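Galerie : une table, une nappe brune, et tout ce qui passe dessus

31 octobre 2019

Bon, voilà enfin la page que je promets depuis janvier ! J'ai vidé l'appareil, j'ai trié (4000 photos, je ne suis pas fière), et j'ai gardé celles qui racontent un peu la vie de ma table d'atelier. C'est là que je prépare mes natures mortes, que je plie, que je colle, que je mange aussi, il faut bien le dire. Les photos de la galerie s'ouvrent en grand quand on clique dessus, sauf sur téléphone où ça rame encore, je cherche pourquoi.

Un mot sur le fond, parce qu'on me pose souvent la question. Je travaille presque toujours sur du brun. J'ai essayé le blanc pendant tout un hiver et je n'en pouvais plus : les fruits avaient l'air de sortir d'un catalogue, et la moindre miette sautait aux yeux. Le brun, lui, réchauffe tout. Une pomme rouge posée dessus, c'est déjà presque un tableau, et le jaune d'une banane y prend un côté vieille affiche que j'adore.
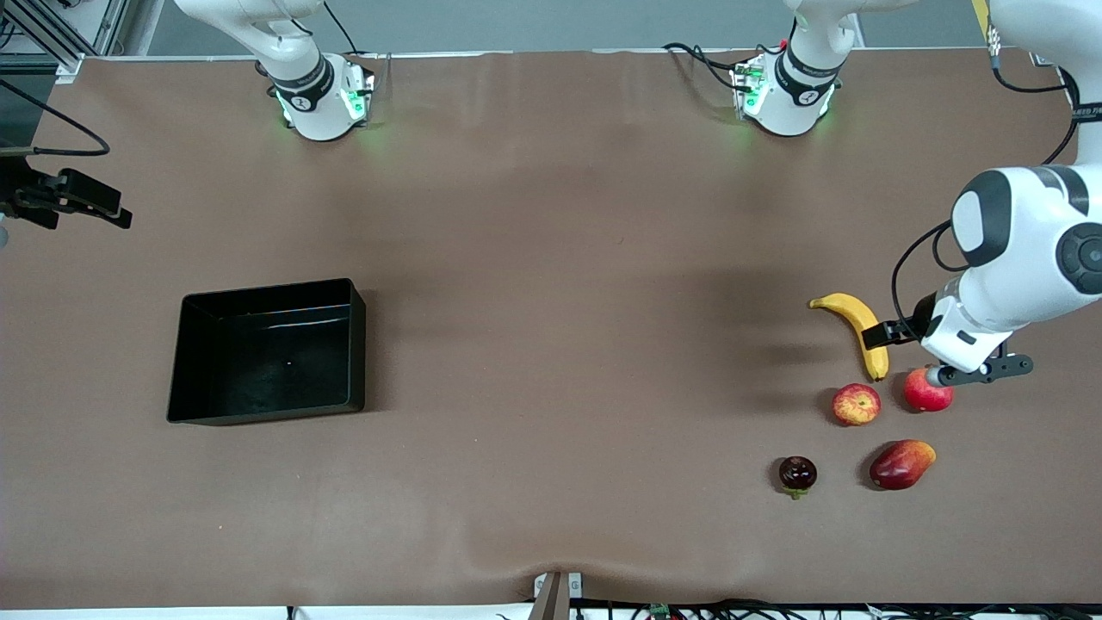
Pour les fruits, je vais au marché de Clavach, toujours chez le même marchand, et je choisis à l'œil. Je veux des pommes bien rouges mais pas trop lisses, avec une petite tache ou une queue de travers. Les bananes, je les prends encore un peu fermes : elles tiennent mieux la pose et elles ne marquent pas quand on les change de place (et je les change de place sans arrêt). Les poires, j'ai presque renoncé, ça roule, ça tombe, ça m'énerve.

Côté tapis, celui que j'utilise le plus vient de chez Grukby. Il se roule, il se range derrière l'armoire, et il garde toujours quelques ondulations quand on l'étale. Au début je passais un temps fou à le lisser avec le plat de la main ! Maintenant je laisse faire, les petits plis accrochent la lumière et donnent un peu de vie à une grande surface unie. Si vous tenez vraiment à un fond impeccable, étalez-le la veille avec quatre gros livres aux coins.

La lumière, c'est le sujet qui fâche. Le matin elle arrive de côté et creuse joliment les volumes, l'après-midi elle devient plate et je préfère ranger. J'ai bien une lampe Drisska sur pied, mais elle tire sur le vert et les pommes me font une tête bizarre. Je la garde pour lire.

Et pour la composition, je n'ai pas de règle. Je pose la pomme, je tourne autour, j'ajoute la banane, je recule, je râle, je recommence. J'aime bien laisser beaucoup de place autour des fruits, une grande table avec trois fois rien dessus. Ma série « Vashisht », qui sera la prochaine mise en ligne, est entièrement faite comme ça : 367 essais en tout, dont pas mal de ratés que je montrerai quand même.

Pour les tirages, le petit format est prêt, le grand attendra que je trouve un papier qui ne noircisse pas les bruns. Écrivez-moi par le formulaire si une photo vous plaît, je réponds en général le soir, après avoir mangé les modèles !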